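Casualty counts differ between wire reports, which one do I cite?

Posted by Meron Gidey, 07/04/2023

I keep a spreadsheet of attacks on markets in Prevthorpe province for a class project. For the May bombings, Cirkis gives 66 dead and Stumero gives 63. Both cite the interior ministry. Do I average them?
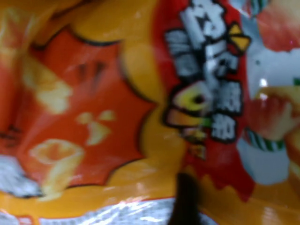
2 replies, oldest first

Bañuelos
Just use the higher one. Early numbers always go up.

Liliana Marras
Do not average. Record each figure in its own row with the outlet, the time of publication and the source it names. Then check whether both reports cover the same area. One may include deaths in outlying towns, or people who died later in the hospital. If the scope matches, cite the later report and put the earlier one in a footnote. Keep wounded in a separate column. The same rule applies to yearly totals: 717 and 629 can both be correct if one includes security forces.

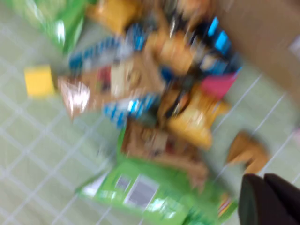 Meron Gidey
Checked the scope. The Stumero report leaves out three police officers killed at the checkpoint, so that explains the gap. I added a column for security forces and footnoted both.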